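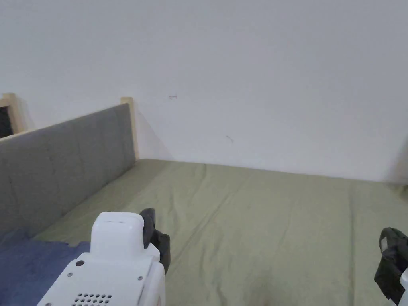
Plier un tissu serait un exercice de débutant, nous a-t-on objecté après la première édition : un club scolaire devrait y arriver en un trimestre. Le présent chapitre part de cette objection, qui nous paraît fausse.

# Chapitre 5 - Ce qu'une démonstration prouve, et ce qu'elle ne prouve pas

Le club de robotique de Gikanmont a choisi pour projet d'année la manipulation d'objets souples. Le principe tient en une phrase : on exécute le geste soi-même, pince en main, on enregistre, puis un programme tente de l'imiter. Les brochures du concours Plullside parlent d'« apprentissage naturel ». Le terme est commode - et il ne dit rien du nombre d'essais jetés.
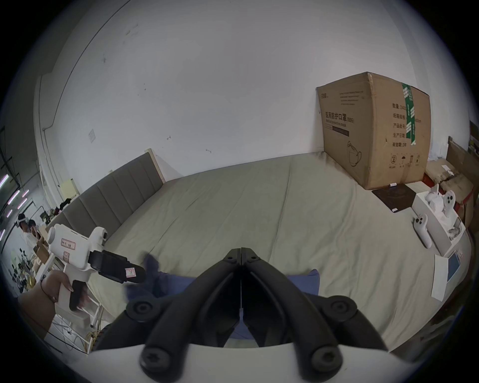 Le carnet du club, tenu depuis mars, compte 137 enregistrements, dont 30 ont été écartés. Sur quels critères ? Le carnet reste muet, et un taux de réussite calculé sur ce qui reste vaut peu de chose.

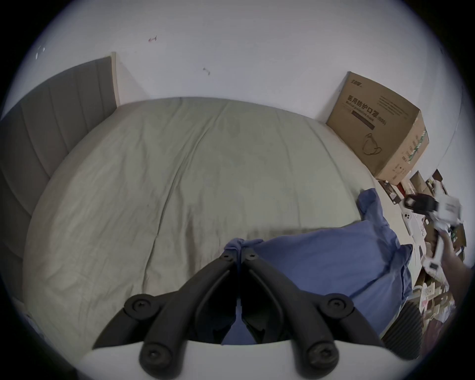
Mais si l'on garde les essais ratés, demande une élève, le programme n'apprendra-t-il pas à rater ? La question est bonne. Elle confond pourtant deux usages des données, entraîner et évaluer, que la section 5.2 sépare.
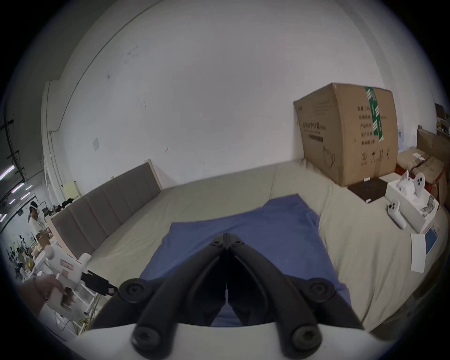

*Fig. 5.4 - Tissu bleu étalé sur le drap, deux pinces tenues à la main.*

**Avant de lire la suite**

- Rédigez une définition de « plié » que deux personnes appliqueraient de la même façon.
- Relevez dans le règlement Plullside les mots qui supposent la réussite sans la mesurer.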